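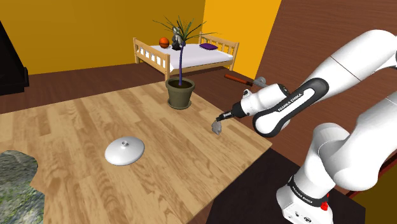
Call for participants: spend two weeks in a small house and tell us what is wrong with it

Flimstead is looking for people to live in one of its small houses at Filska and keep a blunt record of the experience. If you have already decided that tiny living will change your life, please leave the place to somebody else. We have plenty of enthusiasm on file and very little of it helps us plan a kitchen.

Why we are asking

Small houses get photographed on sunny mornings with one mug on the counter. The write-ups mention the sleeping loft and the clever stairs. They tend to skip the part where two adults try to get dressed at the same time, or where a bag of onions has no place to go. We have published a few of those write-ups ourselves, and Neema Nyanda, who runs the study, has asked us to stop until we have something better to base them on.

We have six houses at Filska, all built on trailer bases and parked along the old orchard road. The smallest has 98 square feet of floor, not counting the loft. The largest was drawn up by Ignacio Aguirre for a family of four, and we have doubts about that number. He doesn't share them. We would like to find out.

What you would do

You live in the house for 14 nights. You cook there, sleep there, do your laundry there and, if you work from home, work there. Bring what you would really bring, including the ugly things. People who turn up with one linen shirt and a paperback will be sent back for their winter coats.

Each evening you fill in a short form (ten minutes, perhaps fifteen if something broke). Twice during the stay, Krishnamoorthy Bangera will come by to measure where your belongings have ended up. He will ask before opening anything. At the end there is an interview of about an hour and a half, recorded as sound only.

We don't want star ratings. "The bathroom is cozy" is no use to us. "I hit my elbow on the towel bar every time I brush my teeth" is. 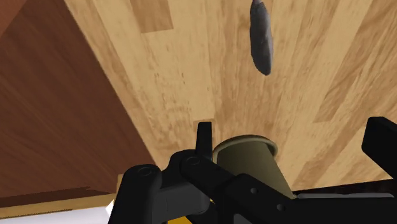 Paper cup and stone, seen from close up.

Who can apply

You need to be 18 or over, and everyone else staying with you has to agree to it in writing. Children may come if a parent is also taking part. We would be glad to hear from:

- people over 70 who can tell us frankly about ladders
- tall people
- couples who both work from home
- anyone with a large dog (one dog per house, no cats this round, sorry)
- people who cook properly, with pans and mess
- people who have lived in a small house before and moved out of it

You don't need any building or design experience. If you sell, build or review small houses for a living, you can't take part. We had one of those last time, and the forms read like a brochure.

Two of the houses have a ground-floor bed and a ramp. The doorways in those two are wide enough for most wheelchairs, but the bathrooms are tight, whatever the plans may say. Call us and we will give you the exact measurements so you can judge for yourself.

What you get

$1,488 per household for the full stay, paid within a month of the interview. That is per household and not per person, and it is taxable. There is no free vacation here. Filska is pleasant enough, but the nearest grocery store is a 20 minute drive, the phone signal comes and goes, and the orchard road is muddy after rain.

If you leave early, you are paid for the nights you stayed, and we still want the interview. In fact we want that one most. Three households left early in the first round and their notes were worth more than the rest put together.

Who pays for this

You should ask, so we'll say it. The money comes from Flimstead, which would like to sell more houses. Barroso, who make the fold-down beds and the stairs with drawers in them, have lent us the furniture. 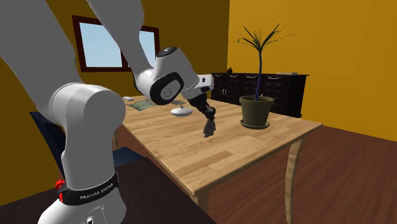

They will see the results when everybody else does and have no say in the wording. Julián Iglesias handles the data and works for neither company. His contract lets him publish the findings even if we hate them. You may think that is still too close for comfort, and you are welcome to put that on your form.

Your name will not appear in anything we publish. Nor will we use your remarks in advertising, good or bad.

How to apply

Write to Jocelyn Lavoie at the Filska site office, or pick up a form at the Prellow building center. Tell us in no more than one page who would be staying, what you live in now, and what you suspect would drive you crazy first. Please don't send mood boards.

We had 101 applications for the first round and answered all of them, some more slowly than we should have. Applications for this round close at the end of June. Stays run from late summer into the cold months, and we are short of people for the cold months, when the windows stay shut and the boots come indoors.

A short phone call comes before any offer. Expect it between 5 and 8 p.m. If you would like to look around a house before you commit, ask Jocelyn for a time. Check-in on the first day is at 2 p.m.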